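May, evening

Up at six to get the beans in before the heat. The soil in the back bed is still heavy from last week and stuck to the fork. I did two rows and left the third. My knee was fine going down and bad coming up.

Gun-woo Ok called at nine about the water bill. His came to 357 dollars and mine was 534, for the same size lot on the same street. He thinks I have a leak between the meter and the house. I shut everything off and went out to look at the dial, and it was still creeping, so he is probably right. 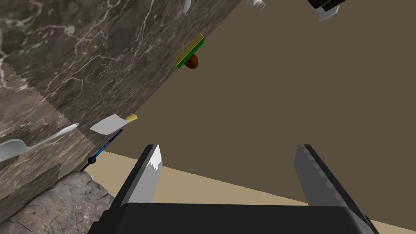
Dark marble pattern, small things on top.

Called Ulline Plumbing. They can send a man out to find the leak for 60, but digging it up and replacing the line is 870 if it runs under the walk. I asked if it would be less if I dug the trench myself. The woman said she would have to ask and would call back. She had not called by five.

Lunch was the rest of the soup. I read the paper on the back step. They are still arguing over the Traltside bridge and have put the vote off again. Took a nap I didn't plan on and woke up at two with the radio going.

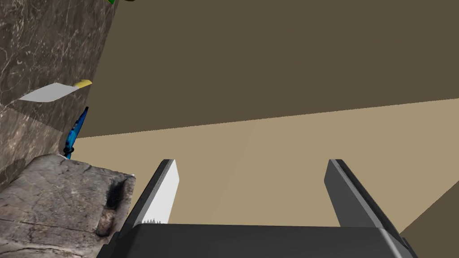

In the afternoon I walked the line from the meter to the porch. There is a patch by the maple where the grass is greener and my heel sank in. I put a stake there. Dad laid that pipe the summer we moved in, and I remember him saying the maple would get it sooner or later.

Wrote to Ellen. Told her about the pipe and asked whether she wants the blue dishes, as I never use them.
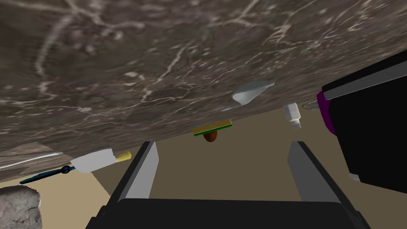 Gun-woo came by after supper with a long-handled spade and looked at the stake. He says two feet down, I say three. He can help in the morning if it doesn't rain. I gave him a jar of the pickled beets.
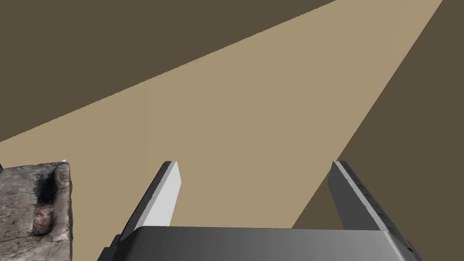
Water is off at the street for the night. Filled two buckets and the kettle first. Need to buy gloves, and stamps for Ellen's letter.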